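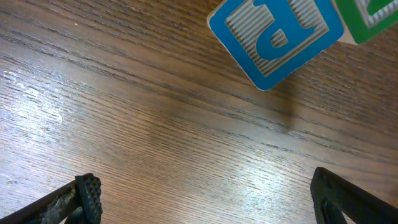
The Estimate

To the Equipment Board of the Jakgate Infant School Trust. Submitted Sun 21 December.

1. The Trust has asked whether the sorting of alphabet blocks at Mimthorpe should continue to be done by arm. The present unit, a Trukodero, was bought secondhand. Its replacement fingers were budgeted for April and are requested again.

2. The Board will recall that the Lightfoot proposal offered a complete bench, with two arms, at 70 percent of the price of new equipment. The undersigned recommended against it. That recommendation is now withdrawn.

3. The reason should be entered in the record. On the evening of the inspection I remained at the bench after the office had closed. The blocks had been put out in no order. I had with me the depreciation schedule and intended to finish it there. There were red blocks and yellow ones, a blue P, a green Q, and a fair amount of bare table between the arms and the work.

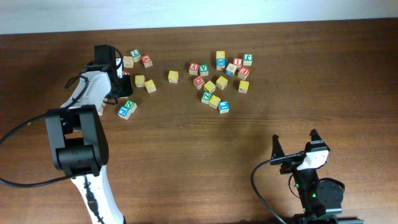 I did not finish the schedule. I had learned my letters on blocks of the same kind, at a table of much the same brown, and I had not thought of it in nearly 50 years. My mother used to ask for one letter at a time and wait. She never hurried me. I sat until the lamps in the yard came on.

4. Paragraph 3 has no bearing on cost. The Board may strike it.

5. It is therefore requested that funds be released for the Lightfoot bench, to include spare grip pads and 3 years of service. The Trukodero should be kept and not traded in. Its resale value is small, and I am prepared to meet that sum from my own salary.

6. The undersigned will attend the next meeting and will answer questions on any paragraph the Board has left standing.

Purchasing Officer, Mimthorpe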